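Chapter 7
From Pixels to Table Coordinates

7.1 The problem

The controllers built in Chapters 4 through 6 accept a goal expressed in the robot's base frame, in millimeters. A camera supplies something else: a grid of intensities in which an object shows up as a patch of color. Before the planner can use that patch, it must be turned into a point on the work surface. This chapter develops the software that does so.

We restrict ourselves at first to a flat surface and a single fixed camera. Under those conditions the relation between the image and the surface is a homography, a 3 × 3 matrix H defined up to scale. It has eight free parameters. Each known point on the surface contributes two equations, so four points, no three of them on a line, are enough to solve for H. Using more than four gives a least-squares problem and an estimate of the residual error, and we will nearly always do this in practice.

The running task comes from course notes by Đức Mai and Josée Simard, who used it to test the Warness planning library. A cube is to be moved so that it covers a dot drawn on paper. The paper carries a marked rectangle, and the gripper works inside it. The task is small enough to debug by hand, yet it exercises segmentation, calibration, grasp selection and placement in one loop.

A rectangle on the table does not in general project to a rectangle in the image. With the camera tilted, parallel sides converge, and the outline becomes a trapezoid or a less regular quadrilateral. In Figure 7.1 the bottom line is longer than the top one. A hand-drawn outline also has errors of its own, and a single view cannot separate these from perspective. The table coordinates of the corners must therefore be measured on the paper and never assumed from the shape.
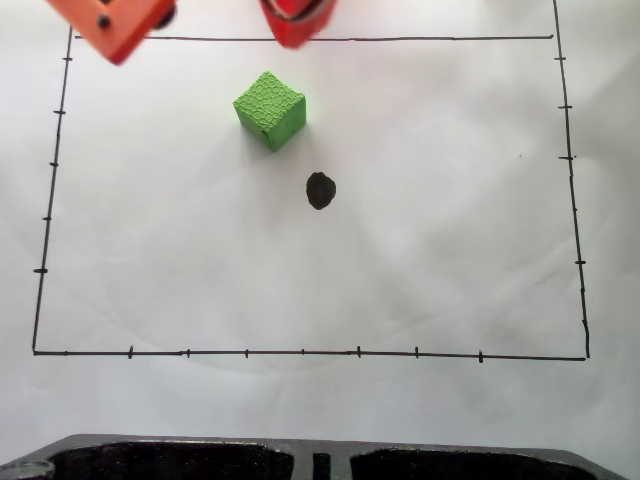 Figure 7.1 The cube-to-dot task. The green cube lies between the gripper fingers and the black target dot. Tick marks run along the left, bottom and right lines of the work area.

7.2 Frames and notation

Three frames are used throughout the chapter.

The image frame I has its origin at the upper-left pixel, with u to the right and v downward. The table frame T has its origin at the lower-left corner of the drawn rectangle, with x along the bottom line. In the exercises the bottom line measures 400 mm and the left line 300 mm. The base frame B is that of the arm, as defined in Section 4.2.

A pixel p = (u, v, 1) maps to the table by q = Hp, followed by division by the third component of q. Leaving out the division is the most common fault in student code – the result looks plausible near the origin and drifts badly elsewhere.

Note that H is valid only for points in the plane of the paper. The top face of the cube lies above that plane.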